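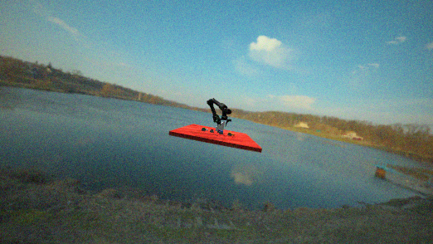
How do you compare two grippers fairly when one of them was tuned by the same people doing the comparing? You hand the tuning to somebody else, and you keep the objects, the starting poses and the time limit identical for both.

Rebecca Monti gave me that answer before I had my coat off, and then went to find us some tea. She runs the manipulation tests at Danik, in a long upstairs room in Mistdale, and she has spent most of the spring putting two grippers through the same tabletop pick in simulation: the older parallel one, and a newer design with softer fingertips that the team calls Sikine.

"I liked the new one from the start, and that was exactly my trouble," she told me, settling in. "I'd fiddle with its closing speed for an afternoon and give the old one ten minutes. So I passed the whole lot over to Khải and said, please, don't tell me which settings you picked until we're done."

Khải Doãn, at the next desk, laughed at this. He kept the settings in a notebook, he said, and Rebecca asked to see it twice.

The plan was 4,000 trials for each gripper, all on one arm with one controller. They got through 3,000 each before a change to the contact settings made the later runs hard to set beside the earlier ones, so they stopped there and worked with what they had. The parallel gripper finished the pick inside the time limit in 1,684 of its runs. Sikine did better on small pieces and worse on anything near the base of the arm, where the wrist has to fold in tightly and the wider fingers run out of room.

"That second part I didn't see coming," Rebecca said. "I'd been thinking about fingertips for weeks (I dream about fingertips, my family is very patient), and there was the wrist, spoiling things. We could have had the softest pads in the world and it still wouldn't have reached."

Outdoor backdrops were Khải's idea. He swaps the surroundings and the color of the table between batches and adds grain to the camera view, so that the controller can't lean on a tidy gray room. "It cost us some picks at first," he said. "Both grippers dropped off together, so I'd say that was the vision side struggling. The hardware comparison held up fine."

I asked whether any of this would carry over to a real bench, and Rebecca took her time over it, turning her mug around. Friction worries her most. The soft pads are modeled with a single value, and real ones pick up dust and change over a day's work. She wants to start the physical runs in May, with the same starting poses and Khải still holding the notebook, and she'd like to try a narrower set of fingers before then if the workshop can fit them in.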